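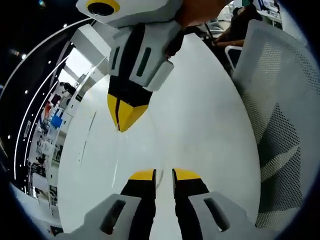 ### 3.2 Club samples and scheduling data

The analysis covers 52 clubs from the men's and women's domestic basketball leagues in Cevdale and Bridden. A club entered the sample if it had completed at least two consecutive seasons and had filed a full fixture list with its league office before the first game. Fixture lists were read by hand, and each game was coded for venue, tip-off time, travel distance and days of rest for both teams. The coding rules were kept narrow in the way a tool is built for one grip: two yellow fingertips that come almost to a point can pick out a single item on a white table, and a rule that accepts one kind of entry does similar work on a fixture list. Entries that fit no rule were set aside and settled by a second reader. The final data set holds 1029 games. Playoff games were left out, as their dates depend on earlier results and can't be planned by the league office.

Rest was measured in full days between the end of one game and the start of the next. Games moved at short notice kept their original date in the planned series and took their new date in the played series, so that both could be compared. Travel was taken as road distance between home courts. Where two clubs shared a court, distance was set to zero for both, and the home label was kept as filed.

### 3.3 Coding agreement

Agreement between readers was checked at the end of February, after the Bridden lists had been closed. Samira Bitar recoded a random draw from each league without access to the first set of codes. Most differences fell in the tip-off field, where some clubs list door times in place of start times – a habit most common in the Bridden women's league. These entries were corrected against the score sheets held by the Hourani archive.

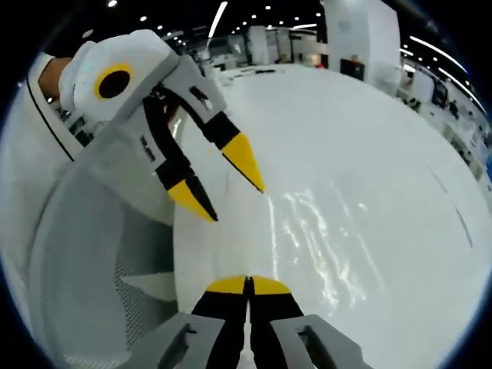

**Figure 2.** White hand-held gripper with pointed yellow fingertips.

### 3.4 Model

The outcome is the point margin for the home team. Rest difference and travel distance enter as fixed effects, with random intercepts for home and visiting club. Rest difference was capped at 4 days in either direction. Longer gaps were rare and nearly always fell at the midseason break, when squads were also changing. Season was entered as a factor with 2 levels. Models were fitted separately for the two leagues in each region and then pooled. Clubs that changed their home court during a season, Fitico among them, were given a separate intercept for each court.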